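2022-07-15

Bench notes, hand-held gripper pair, basket task

Spent most of today on the wire basket, and I'm going to write this up while the tea is hot because I know what my memory is like by the time Amos Marchetti asks for it. He's picking up the Stokov training run in September and will need to know how these recordings were made, so Amos, if you're reading, hello, and sorry about the length.

Same arrangement as the Gerance work: one gripper in each hand, no arm in the loop at all, and whoever is demonstrating simply does the job as naturally as they can manage with a pair of jaws where their fingers ought to be. It's a lovely way to teach once you stop fighting it. I still hold my breath on every pick, which makes me slow, and I suspect the slowness goes straight into the data. Must breathe!

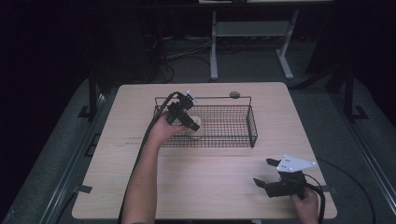 Left gripper over the cream-coloured object in the basket, right one waiting low on the table.

The left end of the basket is the awkward bit. The jaws have to come down inside the mesh walls, and if you go in at a slant you catch the rim and the whole basket shuffles along with you. I much prefer coming straight down from above and closing late. Keep the right hand well back until it has something to do, otherwise it drifts in to help (mine does, constantly) and the policy will learn the drifting as well.

Cables: both leads want plenty of slack before you start. I had the left one running beside my forearm and off the front of the table, which felt fine once I'd stopped noticing it. The right one likes to loop, so give it a shake between takes.

Session total is 52 demonstrations kept and 2 thrown out, both of the bad ones my fault for starting before the recording light came on. That brings the Prultska set to 1454. Brannigan would like another 100 with the basket turned round, and I think that's a fair request, though my wrists may have a view.

I went through a handful of the gripper camera clips after lunch. Exposure is good, the grain of the table comes up nicely and the mesh stays readable against it, which I had worried about with such thin wire.
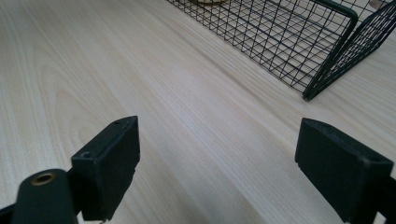 Gripper camera, jaws open and empty, basket up to the right.

One thing to watch in this view is how little of the basket's contents you get from out here, just a sliver of something beige at the top. So the approach matters a great deal. If you wander in from the side, the camera spends a long while looking at bare table, and I'd rather each take had the object in sight early on. I'll try starting the next lot closer in and see whether the clips look any better for it.

Still to do: wipe the finger pads, relabel the second drive, and find out who has the spare lead.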